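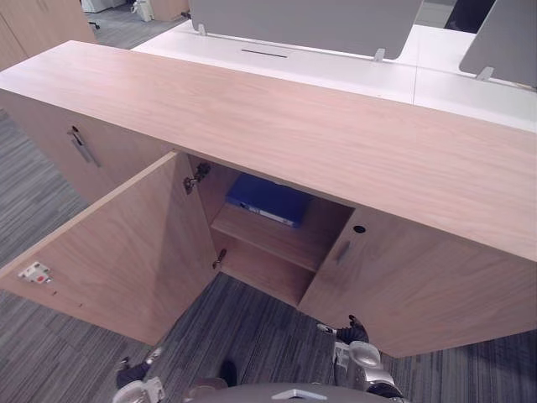 Home Products Capture Task Packs Support Contact

Vanum Capture Kit

Cupboards are wonderful teachers. A hinged door swings through an arc, changes its mind about how much force it wants partway along, and then hides half the job behind itself. If you're training a policy to work in offices, kitchens or storerooms, you want a lot of doors in your data, and you want them recorded properly!

Vanum is Korkero's kit for recording demonstrations on two-armed robots. An operator drives the arms, the kit records everything the robot sees and does, and at the end of the shift you have a folder of clean, time-aligned episodes ready for training. We built it for our own collection work and used it in-house for a good while before anyone suggested we sell it, so most of the features below started life as somebody's complaint.

What it records

One head view, one view from each wrist, joint positions, commanded positions, gripper state and the operator's input, all on a single clock. The head view gives you the layout of the job: which door is open, where the shelf is, what's in reach of either arm. The wrist views pick up the part the head can't, when the hand is in the way or the arm has gone in past the edge of a door.

Wrist views are where we've put most of our effort, and we love them. They're messy. They're full of carpet and feet and whatever else happens to be near the cabinet, and a policy that's going to work in a real room has to cope with all of it. We don't crop them and we don't blur the background. You get the full picture and can decide later what to throw away.

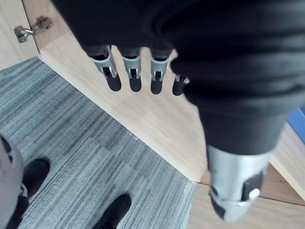

Wrist view, right down over the fingertips. The bright fitting at upper left is a cabinet hinge.

The wrist bracket is sprung on one side so it can be taken off for cleaning and put back in the same spot. Do check the calibration card after refitting. It's quick, and the kit will refuse to start a session if the card hasn't been seen since the bracket came off (you can override this, but please don't make a habit of it).

Recording a session

Press the left pedal to start an episode, press it again to finish. The right pedal marks a failure. That's the whole interface during collection, and operators are generally comfortable with it before morning tea on their first day.

Failed attempts are kept, with the mark attached. Early versions deleted them, and Flor Restrepo on our data team talked us out of it: a hand that misses a handle, backs off and comes in again is some of the most useful footage you can gather. Episodes with a recovery in them now get their own tag, and you can filter on it at export.

Between episodes the session screen suggests a change to the setup. Open the door a bit further. Move the folder to the other shelf. Shift the robot's base to the left. The suggestions come from what you've already recorded, so if every episode begins with the door in the same position it'll start nagging you about that. It's our favourite bit of the whole product. Variety is easy to agree with at the planning stage and very easy to forget by three in the afternoon.

Task packs

A task pack is a written protocol, a set of starting arrangements and a labelling scheme that match. The Montoya pack is the one to start with if you work with office furniture. It has 16 tasks covering hinged doors, bar handles, recessed pulls, shelves, folders and binders, with separate notes for one-handed and two-handed versions. We recommend 100 episodes per task for a first training run, then a look at where the policy struggles before you gather more.

You can write your own packs too. They're plain text files, and Jade Penner, who looks after the pack format, is always keen to see what people come up with. Send her the odd ones.

Reviewing with Stotis

Stotis is the review tool that comes with every kit. It lines up all three views over the joint traces and lets a reviewer scrub through an episode, trim the dead time at either end, and fix labels. Keyboard shortcuts for everything. The similarity sort is worth learning early: it groups episodes that look nearly identical, which is a fast way to find out that your 1000 episodes are behaving more like a few hundred.

Notes attached to an episode travel with it on export, so a comment like "sleeve caught on the door edge" is still there when someone opens the file next January wondering what went wrong.

What's in the case

- Recording unit with removable drive
- Head camera and mount
- Two wrist cameras with sprung brackets
- Pair of foot pedals
- Calibration cards (one spare)
- Cable wraps and strain reliefs
- Stotis licence for your whole team
- Montoya task pack

The supplied drive holds 3000 episodes at default settings. Long tasks will eat into that, and the session screen shows what's left.

Not in the case: the robot, or the operator controls. Vanum reads from whichever controls you're already using, and our support team can tell you whether there's a driver for your arms. If there isn't one yet, ask anyway. We enjoy writing them.

Good to know before you order

The wrist cameras add a little bulk behind the fingers. On most hands you won't notice, but on narrow shelves it pays to do a slow practice reach first. Fabric covers on the hand are fine as long as the material is kept clear of the lens. If you change covers partway through a dataset, start a new session so the change is logged.

Spare brackets, pedals and drives are sold separately under Capture accessories.

Contact Korkero | © Korkero, all rights reserved | Back to top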